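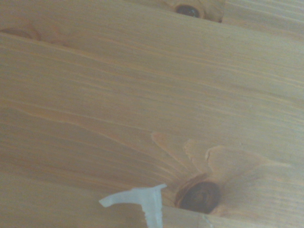

Kristóf Fülöp keeps his pine boards standing on end against the back wall of the shop, sorted by width and nothing else. Customers who come in to pick out wood for a table usually spend their first few minutes pulling out the clean pieces. Then, after a while, a lot of them put the clean pieces back.

Pine had a long stretch as the wood people bought when they couldn't afford the one they wanted. It was sold as starter furniture, painted over, and left at the curb when the lease was up. Fülöp, who builds tables under the name Unero, has been working with it for 15 years and has heard most of the complaints. It dents. It turns orange. It has knots.

"All of that is true," he says. "Oak dents too, if you drop the right thing on it."

His tables sell mainly to people who need one surface to do several jobs: a desk during the day, a place to eat at night, a sewing table on weekends. He makes 12 in a good month. The tops come in two kinds. The first is made from wide boards glued edge to edge, with the grain left to do what it wants. The second is built up from narrow strips, glued into a panel and planed flat. The wide-board top costs more and moves more. In a dry winter a wide board can shrink enough to open a gap, and Fülöp warns every buyer about it before he takes a deposit.

Strip tops are calmer. With many short pieces pulling in slightly different directions, the panel stays closer to flat, and it lets a maker use lengths that would otherwise go in the stove. Run your eye down one and the ends of the strips fall at different places along the top, with a stepped joint where one stops and the next begins. There may be a streak of darker grain in one strip and a small knot or two near the back edge, and the eye tends to go to those first. Fülöp doesn't try to match the color from strip to strip. He lays them out dry on the bench, moves a few, and glues up the same afternoon.

The knots are where buyers split. A tight knot, one that grew with a living branch, is as solid as the wood around it and harder to plane. A loose one has a ring of bark around it and may fall out in a year or in 50. Fülöp presses each with his thumb. The doubtful ones get a little thin glue, or the board gets cut up for legs.

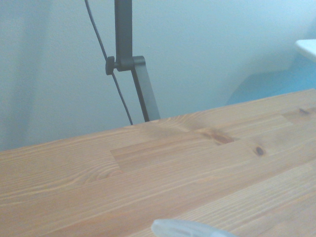
Finish matters more than most people expect, and Katalin Szénási has strong feelings about it. She runs Hitero, a small finishing shop that takes in tops from Unero and two other makers, and she will talk anyone out of a high gloss. A desk is going to have a light over it. On a satin surface, light spreads into a soft sheen and the grain stays readable, even with a dark gray metal lamp standing right at the back edge. Under gloss, she says, you get a hard white spot exactly where you want to put your paper.

She uses an oil and wax blend, two coats, with a night between them. The first coat goes on heavy and is wiped off after 15 minutes. The second is so thin that new customers sometimes ask if she forgot it. She doesn't stain pine at all. Stain soaks into the soft parts of the grain and skips the hard ones, and the board ends up looking like a photo negative of itself.

The orange is harder to avoid. Pine darkens with daylight, and a top that leaves the shop the color of pale honey will be a good deal warmer in a few summers. Szénási can slow this down with an oil that has a little white pigment in it, but she can't stop it. Her advice is to move things around. A lamp base or a stack of books left in one place from July to spring will leave its outline in the wood - she has seen the shape of a telephone on a desk that hadn't had a telephone on it for years. 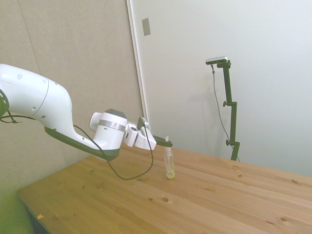
Daily care is simple. Wipe up water when you see it. Use a damp cloth with a drop of dish soap for anything sticky, then a dry one. Bottles of any kind should go on a coaster if they're staying put, since a ring from a damp base will get into an oiled surface overnight. If it does, sand lightly along the grain with fine paper, oil the spot, and leave it alone for a day.

Dents can be steamed out with a wet cloth and an iron. Szénási offers this as a service and does it perhaps less often than she could. Most people who bring a table back for new oil point out the dents and then ask her to leave them.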